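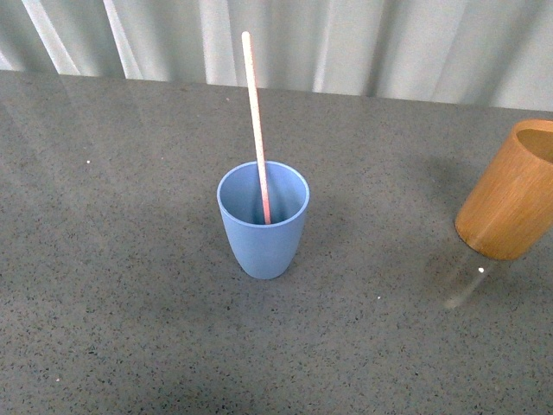

유머 전문 출판사 프룰릭(Prulik)은 4월 마지막 일요일 숙사왓(Suksawat)의 소극장 플렐니스(Flelness)에서 '제1회 킬루라(Kilura) 이미 들어 본 농담 대회'를 연다. 이름 그대로 관객이 이미 알고 있는 농담만 무대에 올릴 수 있는 대회다. 창작 농담은 접수 단계에서 정중히 반려된다. 참새 시리즈, 사오정 시리즈, 만득이 시리즈, 명절마다 큰아버지가 꺼내시는 그 이야기까지 모두 환영한다. 소품도 대단할 필요가 없다. 회색 탁자에 하늘색 플라스틱 컵 하나를 놓고 가늘고 긴 막대를 비스듬히 꽂아 두는 정도면 농담 한 편을 시작하기에 모자람이 없다. 끝내는 것은 참가자의 책임이다.

프룰릭은 지난 몇 년간 새로운 농담을 발굴하려고 애써 왔으며, 그 성과는 회사 재무제표에 충실히 반영되어 있다. 야심 차게 내놓은 창작 유머집은 서점에서 '자기계발' 코너에 꽂혔고, 독자 엽서 가운데 가장 긴 것은 오탈자를 지적하는 내용이었다. 반면 창립 초기에 별 생각 없이 묶어 낸 옛날 우스개 모음집은 지금도 휴게소와 치과 대기실에서 꾸준히 읽히고 있다. 편집부는 이 사실을 오랫동안 외면하다가 올해 사업계획서에 처음으로 적었다.

프룰릭 편집부는 "사람들은 결말을 모르는 농담보다 결말을 아는 농담 앞에서 훨씬 너그럽다"며 "언제 웃어야 할지 미리 알 수 있다는 것은 바쁜 현대인에게 상당한 편의"라고 밝혔다. 편집부는 이 발언의 근거가 되는 연구를 찾고 있으며, 찾는 대로 홈페이지에 올릴 예정이다.

■ 대회 방식

본선에는 예심을 통과한 참가자 12명이 오른다. 한 사람에게 주어지는 시간은 3분이다. 시간을 다 쓸 필요는 없고, 심사위원단은 오히려 남기는 쪽을 권한다. 참가자는 무대에 오르기 전에 자신이 할 농담의 결말을 관객에게 먼저 공개해야 한다. 예를 들어 "왕이 넘어지면 뭐가 되는지에 대한 이야기이고, 답은 킹콩입니다"라고 말한 다음 농담을 시작한다. 이 상태에서 웃음을 얻어 내는 것이 대회의 핵심 과제다.

객석의 침묵이 20초 동안 이어지면 무대 옆에서 작은 종이 울린다. 종은 탈락을 뜻하지 않는다. 다만 모두가 알게 될 뿐이다. 종이 울린 참가자에게는 "그러니까 이게 왜 웃기냐면"으로 시작하는 설명의 기회가 한 번 주어지며, 설명이 농담보다 재미있을 경우 가산점이 있다. 설명이 농담보다 길어질 경우 조명이 서서히 어두워진다. 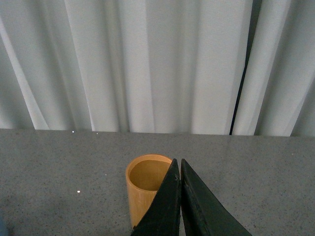
심사 기준은 전달력, 뻔뻔함, 회복력이다. 전달력은 말 그대로 맨 뒷줄까지 들리는지를 본다. 뻔뻔함은 자신이 이 농담을 어제 처음 지어냈다는 듯한 표정을 얼마나 오래 유지하는지로 판단한다. 회복력은 농담이 실패한 뒤 물을 마시는 자세, 시선을 두는 곳, 다음 농담으로 넘어가는 속도 등을 종합해 평가한다. 회복력 점수가 가장 높은 참가자에게는 별도의 상이 돌아간다. 예심 단계에서 이 부문의 경쟁이 가장 치열했다.

관객의 야유는 허용되지만 문장 형태여야 한다. "우우" 하는 소리는 누가 낸 것인지 알기 어렵고 반박할 수도 없다는 의견이 받아들여졌다. 옆 사람에게 결말을 귓속말로 알려 주는 행위도 허용된다. 어차피 결말은 공개되어 있다.

■ 출품 제한

다음에 해당하는 농담은 접수하지 않는다.

- 참가자가 직접 지은 농담. 지었다고 믿고 있으나 사실은 어릴 때 들은 농담은 접수한다.
- 특정인의 외모나 처지를 놀리는 농담. 단, 참가자 본인의 외모와 처지는 무방하다.
- 외국어로 해야만 웃긴 농담. 외국어로 해도 웃기지 않은 농담은 개별 문의 바란다.
- "이건 그 자리에 있었어야 웃긴 건데"로 끝나는 이야기.

마지막 항목에 대해서는 예심 기간 내내 항의가 많았다. 프룰릭은 항의 내용을 모두 읽어 보았으나, 역시 그 자리에 있었어야 이해할 수 있는 내용들이었다.

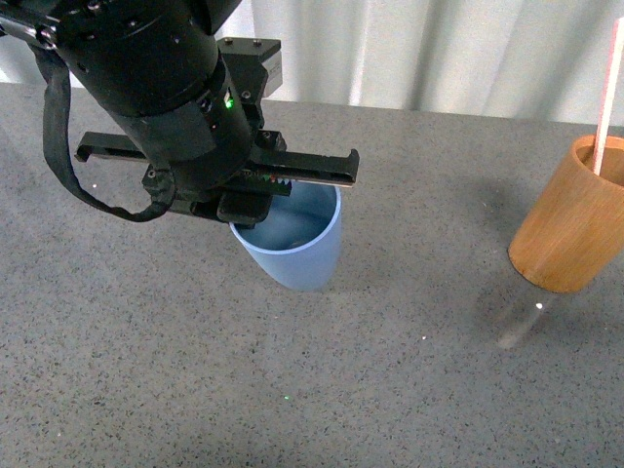
하늘색 컵 위로 뻗은 검은색 로봇 팔.

대회 이름인 '킬루라'는 프룰릭이 같은 달 창간하는 계간지의 제호이기도 하다. 계간 《킬루라》는 이미 널리 알려진 농담을 다시 싣고, 각 농담 아래에 그것이 어느 모임에서 어떤 분위기를 만들었는지 독자 제보를 덧붙이는 형식이다. 창간호 특집은 '엘리베이터에서 하면 안 되는 농담'이다. 수록작 대부분은 길이가 문제였고, 일부는 층수가 문제였다. 가령 냉장고에 코끼리를 넣는 방법은 낮은 층에 내리는 사람에게는 코끼리가 아직 밖에 있는 상태로 끝난다.

창간호에는 독자 투고란 '저는 웃었습니다'도 마련된다. 아무도 웃지 않은 자리에서 홀로 웃은 경험을 받는 코너로, 원고료 대신 편집부의 짧은 위로 편지가 발송된다. 편집부가 미리 공개한 투고 가운데에는 결혼식 주례사에서 농담이 나온 줄 알고 크게 웃었으나 농담이 아니었다는 사연이 있다. 글쓴이는 신부 쪽 하객이었으며, 이후 신랑 쪽으로 자리를 옮겼다고 한다.

잡지는 전국 서점에서 살 수 있게 하려고 했으나, 협의 결과 숙사왓 시내 서점과 플렐니스 매표소에서 먼저 판매한다. 대회 당일 현장에서 창간호를 사는 관객에게는 표지에 적힌 농담을 직원이 직접 읽어 준다. 원하지 않는 경우 결제할 때 말하면 된다.

■ 시상

대상 수상자에게는 상패와 함께 《킬루라》 정기구독권이 수여된다. 구독 기간은 10년이며 양도할 수 없다. 최우수상 수상자에게도 같은 구독권을 주려 했으나, 예심 참가자를 대상으로 의견을 물은 뒤 문화상품권으로 바꾸었다. 회복력상 수상자에게는 플렐니스 무대에 한 번 더 설 기회가 주어진다. 수상자가 이를 상으로 받아들일지는 당일 확인한다.

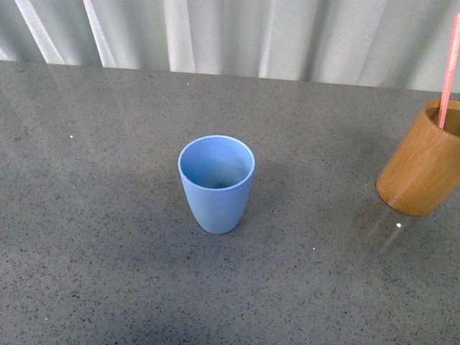 (사진 제공=프룰릭)

플렐니스는 평소 연극과 낭독 공연을 올리는 소극장으로, 농담 대회는 이번이 처음이다. 극장 측은 대관 신청서의 '공연 장르' 칸에 '이미 들어 본 농담'이라고 적힌 것을 보고 전화로 한 차례 되물었으며, 답을 들은 뒤 잠시 말이 없었다고 프룰릭은 전했다. 극장 측은 이후 "관객이 웃지 않는 공연이라면 저희도 경험이 많다"며 흔쾌히 무대를 내주었다. 프룰릭은 이 말을 격려로 받아들이고 있다.

입장은 오후 2시부터이며 공연은 30분 뒤에 시작한다. 관람료는 무료다. 퇴장도 무료이고, 중간에 나가는 관객은 다른 참가자의 순서 사이를 이용하면 된다. 농담 도중에 자리에서 일어나면 참가자가 이를 농담의 일부로 활용할 수 있으며, 이에 따른 민망함은 주최 측이 책임지지 않는다. 어린이도 입장할 수 있다. 예심에 동행한 어린이들은 세상에서 가장 뜨거운 과일이 천도복숭아라는 대목에서 보호자보다 크게 웃었는데, 처음 듣는 농담이라 그런 것으로 보인다. 엄밀히 따지면 대회 취지에는 어긋나지만 문제 삼지 않기로 했다.

관람 신청은 프룰릭 홈페이지와 플렐니스 매표소에서 받는다. 신청서에는 '가장 많이 들은 농담'을 적는 칸이 있다. 비워 두어도 좋으나, 지금까지 접수된 신청서에서 이 칸이 비어 있던 적은 없다. 여백이 모자라 뒷장까지 쓴 신청자도 있었고, 한 신청자는 "남편에게 물어보세요"라고만 적었다.

취재를 희망하는 언론사는 공연 전날까지 프룰릭 홍보 담당 부서로 연락하면 된다. 취재석은 객석 맨 뒷줄에 마련되며, 웃음 여부는 기사 논조와 무관한 것으로 간주한다. 담당 부서에 전화를 걸면 연결을 기다리는 동안 녹음된 농담이 나온다. 결말이 나오기 전에 통화가 연결될 경우 담당자에게 요청하면 이어서 들을 수 있다.

보도자료 > 문화·공연 > 유머/우스개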